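Início | Edição atual | Números anteriores | Submissões | Contato

Categoria: Consumo e energia doméstica

3. Carregadores deixados na tomada: hábitos e percepção de gasto

3.1 Contexto da coleta

Os dados desta seção vêm do questionário aplicado em abril aos moradores do conjunto habitacional Bronden. Foram recebidas 787 respostas válidas. Cada respondente informou quantos carregadores mantém em uso na residência, onde ficam ligados e se costuma retirá-los da tomada depois de usar. O questionário foi redigido por Nandi Du Plessis e testado antes com 38 moradores de um prédio vizinho, que não entraram na amostra final. No teste, duas perguntas sobre potência foram retiradas. Poucas pessoas sabiam localizar a informação no aparelho e as respostas eram, na maior parte, palpites.

A unidade de análise é o domicílio. Quando duas pessoas da mesma residência responderam, ficou registrada apenas a primeira resposta. As entrevistas presenciais, conduzidas por Dineo Mabuza e Ruan Pillay, ocorreram em 18 domicílios escolhidos por sorteio entre os que aceitaram receber visita.

3.2 Onde os carregadores ficam

O quarto foi o cômodo mais citado, seguido da sala. A cozinha apareceu com mais frequência do que se previa, sobretudo em apartamentos com uma bancada livre perto da geladeira. Nas visitas, os entrevistadores encontraram carregadores que os moradores não haviam mencionado no questionário: atrás de sofás, em extensões sob a mesa ou em tomadas do corredor. Os moradores, ao serem perguntados, diziam que aqueles "não contavam", por serem antigos ou por pertencerem a um aparelho já fora de uso.

A omissão afeta a leitura dos totais. A contagem declarada deve ser tratada como um limite inferior, e por isso não calculamos a partir dela o consumo em espera do conjunto. Uma estimativa desse tipo exigiria medição direta em cada tomada.

3.3 O hábito de desligar

As respostas sobre retirar o carregador da tomada dividiram-se conforme a altura do ponto elétrico. Quem usa tomadas acima de móveis ou bancadas declarou desligar com mais regularidade. Quem usa tomadas baixas, junto ao rodapé, declarou deixar o carregador ligado o dia inteiro. Nas entrevistas, o motivo mais comum foi o esforço de se abaixar ou de afastar um móvel. Uma moradora idosa explicou que só mexe na tomada do quarto quando a filha vem visitá-la.

O preço da conta de luz teve peso menor. Vários entrevistados disseram acreditar que o carregador sem aparelho conectado não consome nada. Outros supunham um gasto alto, comparável ao de uma lâmpada acesa, e mesmo assim não o retiravam. O conhecimento declarado e o comportamento declarado, portanto, andaram separados nesta amostra. Sakda Sangkhawat observou resultado parecido em levantamento anterior, feito no bairro de Zatow, com uma população mais jovem e em imóveis alugados.

O medo de incêndio apareceu de forma espontânea em três das visitas, sempre associado a carregadores comprados sem embalagem. Nesses domicílios o aparelho era retirado da tomada à noite e recolocado pela manhã, rotina que os moradores descreveram como antiga e que já aplicavam ao ferro de passar e à televisão.

3.4 Limitações

O conjunto Bronden tem instalações elétricas de uma mesma época, com poucas tomadas por cômodo. Em imóveis mais novos a distribuição dos pontos é outra, e a relação entre altura e hábito pode não se repetir. Também não foi possível separar carregadores de telefone de fontes de outros equipamentos pequenos, como roteadores e barbeadores, porque muitos respondentes usam a mesma palavra para todos. Yi-chun Huang sugeriu, na revisão do instrumento, incluir uma ilustração simples junto à pergunta, o que será feito na próxima aplicação. Para esta etapa, adotamos como carregador qualquer adaptador compacto que se encaixe diretamente na tomada, com ou sem cabo removível.

A versão corrigida do questionário foi concluída em 6 de setembro de 2023 e será aplicada primeiro no condomínio Tiltell.

Este site utiliza cookies para melhorar a navegação. Aceitar | Configurar preferências
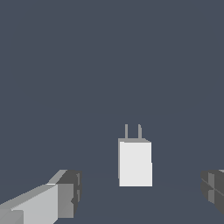
Figura 1. Objeto branco com formato semelhante ao de um carregador compacto de tomada (imagem gerada por computador).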